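Thursday, September 14, 2023

Workshop notebook – small table, dishes and cloth

Moved the dish work over to the small table by the white door this morning. The long bench is fine for sorting, but it is too high for anyone sitting down, and the Walurora trays take up half of it anyway. The door stays closed while the table is in use. Put a note on the other side.

Cloth

Teal cloth is on, the one with the white band and black Greek-key border down the left. I pulled it flat by hand and left it at that. Ironing it in February made it slide on the tabletop, and we lost a saucer. If it creeps again, try the rubber mat from the Pomeo box underneath before going back to clips. Clips catch on sleeves.

The front has to hang over the edge a little. If it ends right at the edge it lifts when a dish is dragged toward you.

Dishes

Took everything from the Grullstead crate except the glass. Washed, dried on the rack for 30 minutes, then wiped again, as the rack leaves drips under the rims. Kitchen scale reads 600 g for the big basin, which is more than the label on the crate says. Changed the label.

Starting layout:

1. Bowls at the back, white one on the left, cream one next to it. The cream one looks deeper, so small things dropped in it are harder to get at.

2. Pinkish-brown basin in front of the white bowl, near the left edge, loop handle to the right. It can sit partly over the white band.

3. Duck plate (yellow hat, yellow bow) to the right of the cream bowl. Shallow, so it goes under other things when we stack.

4. Plain white plate farther right and a bit behind the duck plate. 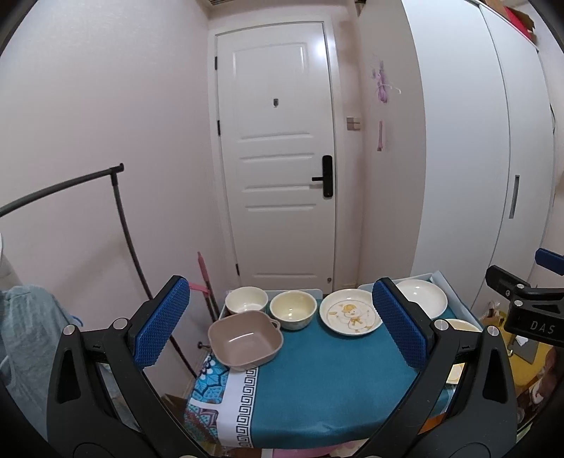 Stacking and clearing

Plates first, then bowls, basin last. Tried the basin first and it used up the room needed for everything else. The duck plate goes under the plain one if the two are going back in the crate together – paper between them, the decorated side picks up scuffs.

Cheng shelf is rated for 300 mm depth and the basin fits with the handle turned sideways. Handle out, it sticks past the front and gets knocked.

Still to do

– Second cloth, same size, so this one can be washed.
– Find 2 more sheets of the thick paper for the crate.
– Check whether the cream bowl has a chip on the foot or if that is just glaze.
– Return the Walurora trays. They have been here since before the summer and the long bench is needed on Monday.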